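From: Gyula Halász
To: club-coaches list
Date: Wed 19 November
Subject: Re: Trailer loading and boat allocation for the April regatta

Floarea Barbu wrote:
> Gyula, two things before I send the entry form to Clamomar.
> First, the draft plan has all the K1s on the top tier of the
> trailer. The juniors can't reach it, and last year we lost a lot
> of time at the far end waiting for taller people to come back
> from the briefing.
> Second, Melina says the form wants a hull length for every boat.
> Do we need to measure them again or are the old figures good?

Floarea,

On the trailer: agreed, I have changed the plan. Junior K1s go on the middle tier, bow forward, with the C1s above them. The K2s stay on the bottom because of the weight. The bars are 192 cm apart on the bottom tier and the K2 cradles are already set for that, so please leave them where they are. The cradles on the middle tier need to move inward by 7 cm. Senyo has the wrench.

Two straps per boat, front and rear bar, plus a bow line on anything that overhangs the rear light board. The cam straps with the frayed ends were taken out of the bag in the fall and should not be on the trailer at all. If you find one, cut it.

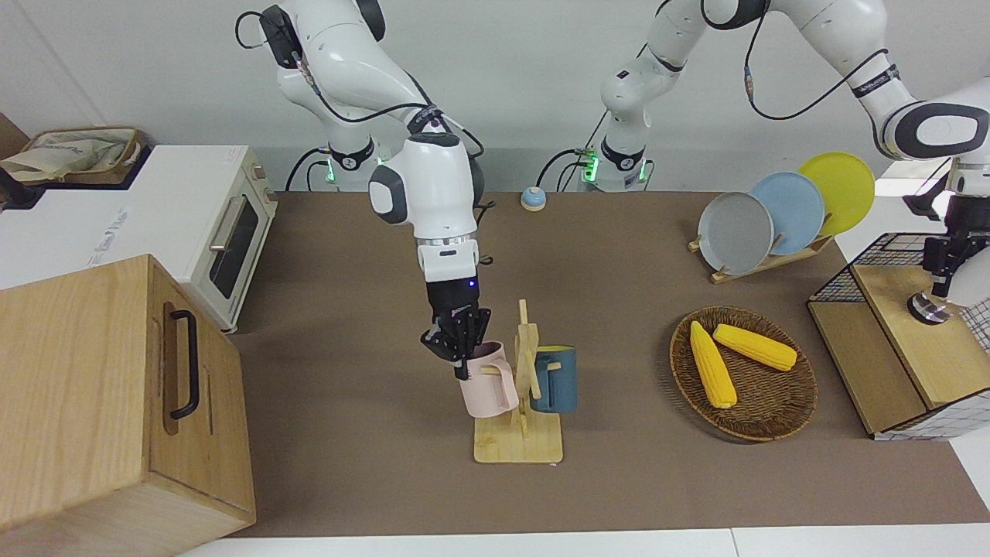 Do the loaner boats from Allen have to be on our entry form? Only if one of our paddlers is racing in them, in which case the boat goes under our club and the hull number goes next to the paddler's name.

On hull lengths: the old figures are good for every boat except the two that had new bow sections fitted. Those need to be measured again, end to end, with the boat upright on stands and the rudder up. Use the steel tape. The cloth one has stretched. Marwa has offered to do this before the Jostska session and will send the figures to Melina directly.

Weights are a separate matter. Clamomar weighs at the ramp and does not accept club figures, so leave that column blank. Boats must be sponged out first, and seats and footrests stay in. Any boat that comes in light has to carry fixed ballast, which cannot be taped to the seat.

The entry fee is 68 per crew boat, paid by the club in one transfer. Paddlers should not pay Clamomar themselves. It took us most of last season to get one of those refunded.

Still open: who tows. Senyo can drive out but not back. The hitch is the larger ball size, so check your vehicle before you offer.

Gyula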